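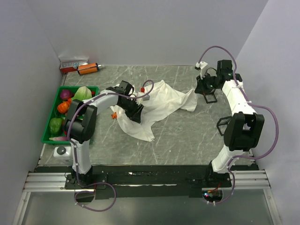
**Cotton tea towels no longer absorb water**

Posted in Laundry and Linen by **gollberg_flat2**

I have a set of white cotton tea towels, washed at 40 degrees with liquid detergent and fabric softener. They came out of the packet fairly absorbent. Now water beads on the surface and the glasses stay wet. Hard water area (Cledosberg). Is this limescale or the softener, and can it be reversed?

**Mai**

Probably both, but start with the softener. It leaves a waxy film on the fibres, and cotton holds on to it. Stop using it on anything meant to dry something else.

To strip the film:

1. Wash at 60 with a normal dose of powder, no softener.
2. Wash again at 60 with 2 tablespoons of washing soda and nothing else.
3. Run an extra rinse.

Check the care label first. Coloured borders can bleed at 60.

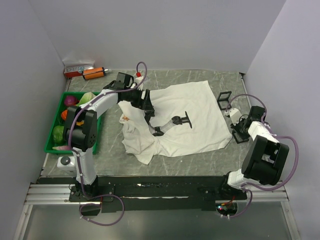
Clean the softener drawer as well. Residue in the siphon gets carried into the next load, and you will be back where you started. For the limescale, soak the towels in citric acid solution for some 2 hours, then rinse well. Do this as a separate step, as acid and washing soda cancel each other out.

**clekmont_tenant**

Just boil them. Worked on mine.

**hardwater_8**

Boiling alone did very little for me. Powder made more difference than temperature. Also don't overfill the drum, the rinse is poor if the load can't move. Line dried ones feel stiff but absorb fine.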